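Against the Rounded Utility Bill

Rosetti Water began rounding household bills to the nearest whole unit of currency in May. The stated purpose was clarity. The measured effect, at least in the 28 months of statements I have kept, is that a bill can no longer be checked against the meter.

A utility bill is a calculation shown to the person who pays for it. It has an opening reading, a closing reading, a rate and a result. When the inputs are rounded before they are printed, the result cannot be reproduced. My last statement differed from my own arithmetic by 16 cents. The amount is trivial. The loss of the audit trail is a different matter, and it affects every account on the system.
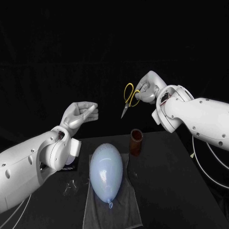
Kimutai Were objects that most customers never do the arithmetic, and that a shorter bill is more likely to be read at all. He would keep the full figures on request and leave the printed page alone.

I accept the first point. Few people check. But a check works for everyone when a few people run it. In Takov, Lilian Lema compared her statement with her meter and found that a tier threshold had been applied one cycle early. The correction went to 2,096 accounts. She needed the unrounded readings to find it, and she had them because they were on the page.

Figures on request are a weaker arrangement. The request form at Rosetti takes over 3 weeks to process, and the window for disputing a bill closes before then. 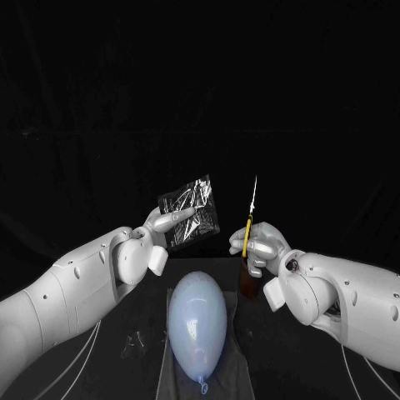 What a bill should carry

The minimum is short: both readings with all digits the meter displays, the date of each, the rate for each tier, and the rounding rule if one is applied. Rounding should happen once, on the final line. Estimated readings should be marked as estimates next to the number, in the same type size.

All of this fits on one side of a sheet. The old Rashidi format did it with room left for the payment slip.

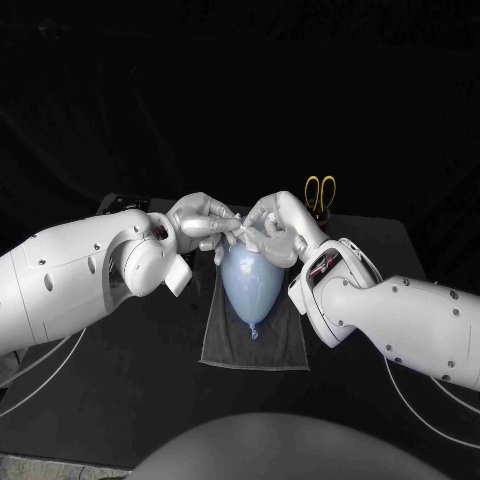 Two white robot arms and a light blue balloon on a folded gray cloth.

Billing software already stores the full values. Printing them requires a template change, and the next template revision is the time to make it.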